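Visit to the Susine small mammal unit, open day, 13/04/2024

The unit opens to visitors once a year. Our group of 20 was taken round by Tegwen Samuel, who runs the harvest mouse and wood mouse rooms, and Girish Chaudhary, who looks after feeding records.

The first room holds harvest mice in glass-fronted tanks planted with tall grasses. Adults weigh 5 g or so when fully grown, and the tail grips stems well enough to take part of the animal's weight. Nests are woven from living leaves shredded lengthwise. Two were built well above the floor, the others low down where the stems are thickest.

Wood mice are kept next door under reversed lighting, so that they are active during visiting hours. Food is mixed seed with some mealworm. Chaudhary's trial offered seed, apple and hard cheese in separate dishes over 185 nights. Seed was taken first on most of them. Cheese was usually left until the other dishes were low.
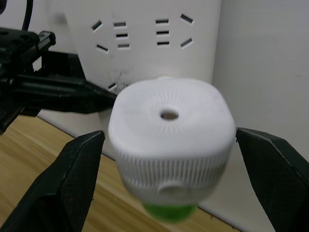 Intake is worked out by weighing each dish at dusk and again at dawn, with a control dish outside the tank to correct for drying. Samuel pointed out that wood mice carry seed off and bury it, so weight missing from a dish is not the same as weight eaten. The substrate is sieved every week to recover the stores - a slow job with the finer seed.

The last stop was the records room. It has 380 cards from the old trapping survey, sorted by hedgerow, and Renu Rajput is typing them up. Weights on the earlier cards are in ounces.

Parking is on the verge by the lower gate. The next talk, on dormouse boxes, is in July.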